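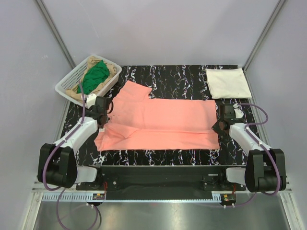

Speaker notes - Netmont Shared Workshop, 8 Sep 2026

Opening (6 minutes). Welcome members and introduce the Anine build, a two-arm station for folding laundry. State that construction began in March and that all work was done in the workshop.

Cable routing. Explain that each arm carries its own cable run. Slack at the shoulder joint remains under review.

Grip. Pause before the next point - questions usually come at this stage.

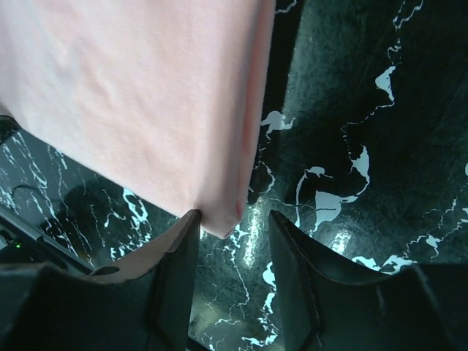 Fabric corner at the left fingertip, wrist camera view.

Close by inviting members to review the parts list. Allow 15 minutes for discussion.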